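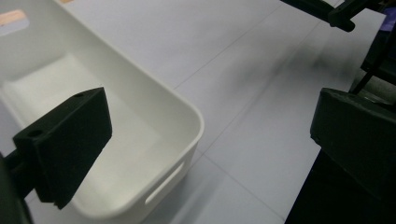

Questions about my hand-held gripper build

I get the same handful of emails about this thing, so I'm putting my answers on one page. Last update was 9th April, and I'll add to it when somebody asks me something new.

What are you making?
A gripper you hold in your hand, with a camera on it. I squeeze, the two fingers close, and the camera records what the fingers are doing. Later I use those recordings to teach a small arm to do the same job. The whole project goes by Tramia, after nothing in particular. I liked how it sounded.

Do you do this at home?
Half and half! The fiddly stuff (soldering, software, swearing) happens at my kitchen counter, and the cutting and printing happens at Telgate, the shared workshop near me. I've been a member there since October and I should have joined years ago.

Why are the fingers so chunky?
My first pair was skinny and lovely to look at, and they flexed every time I picked up anything heavier than a sponge. So I went blocky. They're black now too, which I find much easier to pick out against light-colored stuff when I'm scrubbing through video at midnight. There are two round holes in the top face of each one in my drawing file, so you can bolt on pads or whatever you like.

Can I have the files?
Yes, just write to me. I send the finger drawings and the parts list as they are, typos included. The handle is still changing every other week, so I'm keeping that back until it settles down.

What did it cost?
I've spent $446 so far, and that counts the parts I ruined. Most of it went on the camera and one motor I bought twice (I wired the first one backward). Workshop dues are extra.

What do you practice on?
Plain household things, mostly on the floor, where I've got room to swing my elbows. Plastic storage bins are a favorite of mine. A rounded rim is harder to grab than you'd think, and if the bin has a handle slot you get a second way to pick it up, so one bin gives me two different tasks.

White bin on a light floor, isn't that hard for a camera?
It can be, yes! Pale on pale gives the software very little edge to work with, and a shiny tile floor throws soft reflections in as well. I keep those recordings in the set anyway. My own floors are light, so the arm had better get used to them.

How many recordings do you need?
I'm aiming for 3000 short ones before I train again. My last try used a lot fewer and the arm kept closing its fingers next to the thing I wanted picked up. Very confident about it, too.

How long does a session take?
I stop after 13 minutes, then rest my wrist and check the files. I learned that one the sore way.

Which software are you running?
A pile of my own scripts that I call Zosbridge. It lines up the video with the finger position and throws out any clip where the two don't match. It's slow and it crashes if there's a space in a folder name. Fixing that is on my list.

And what's Lü?
The arm! It lives on a shelf at Telgate, under a dust sheet, until I have something new for it to try.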